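MECH 3420 Robot Handling and Automation
Unit 6 handout: Product review, the Lident hand-held gripper
Prepared by Kartini Entili. Bench exercises by Selorm Eshun.

6.1 Scope

Unit 5 dealt with grippers bolted to an arm. Unit 6 looks at a hand-held gripper sold as a kit for recording household handling tasks. The operator carries the tool, works the jaws and records from a camera on the body of the tool. The recordings are later used to train an arm fitted with the same jaws.

The unit under review is the Lident, supplied to the department by Jornura on a teaching licence. You are asked to assess it as a buyer would: what it does, what it costs to keep running, and where the supplier's data sheet is silent. Bedroom tasks are used throughout because soft goods expose weaknesses that rigid test blocks hide.
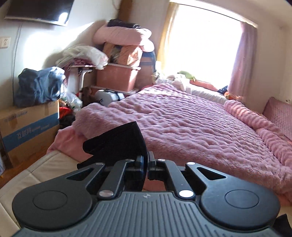
Page last modified: November, K. Entili

6.2 Mechanism

The body is a wide ribbed housing with a round black disc at each side. Two black linkage arms run forward from it. The joints are metal-pinned and six of the pin heads can be seen from the operator's side. For the analysis in 6.4, treat the linkage as planar and the pins as frictionless.

The linkage is a parallel type, so the pad faces keep their orientation as the jaws travel. Compare this with the single-pivot jaws in Unit 5, where the contact angle varied with the width of the object. On folded fabric a constant contact angle matters, as a wedge-shaped gap tends to push the upper layers out of the grip.

Data sheet values to be used in all calculations:

Maximum jaw opening: 100 mm
Rated grip force: 40 N
Part number, replacement pad set: 2242

The data sheet gives no tolerance on grip force and does not say at what opening it was measured. Students should note this in the report. A single force figure is of limited use for any linkage in which the transmission ratio changes with position.

6.3 Working with soft goods

A bed is a harder test than it looks. A plush blanket compresses under the pads before any useful normal force develops, and its pile can shear while the backing stays where it is. A flat sheet has the opposite problem: there is little to pinch until an edge has been raised.

Procedure for the blanket exercise:

1. Approach with the jaws fully open and the pad faces square to the hem.
2. Lower the tool until the pads are past the pile and bearing on the backing.
3. Close at a steady rate. Do not snatch.
4. Pause for one second before lifting. The pause gives a clean segment boundary in the recording.
5. Lift and carry, keeping the wrist as still as the task allows.
6. Open fully before withdrawing.

Fast wrist rotation is the most common fault in student recordings. It blurs nearby texture, and the tracking software then has fewer features to match. Plain bedding and bare walls make this worse. Bülent Kaplan's lab notes recommend moving at half the speed that feels natural for the first few attempts.
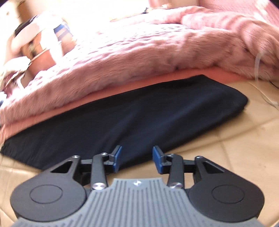
Figure 6.2. Jaws open at the bedside, blue finger pads facing each other across the gap.

6.4 Calculation exercise

Assume the rated force is available at full opening. Take the coefficient of friction between pad and blanket backing as 0.5 and find the greatest weight of fabric that two pads can hold without slip. Repeat with the coefficient halved. State whether the rated force is per pad or total, and show how the answer changes if your assumption is wrong.

6.5 Service terms

Jornura offers two arrangements. Under the basic one the buyer gets the tool, a spare pad set and access to the Uvon processing software. Under the extended one Jornura also checks each recording and returns a list of rejected segments with reasons.

Mawar Goh ran the extended service for one term. Of the segments sent in, 62 were returned as rejected, most of them for tracking loss. The reasons were brief but consistent, and she found them more useful for training new operators than the printed manual. Turnaround time is not guaranteed in the contract.

6.6 Points for the report

Pad wear: how would you measure it, and at what stage would you replace a set?
Operator fatigue: propose a session length and justify it.
Transfer: which bedroom tasks would you expect to carry over poorly to an arm on a fixed base?
Licence: who holds the recordings under each service arrangement?

Reports go to Do-yoon Choo through the unit page. Hand calculations may be scanned.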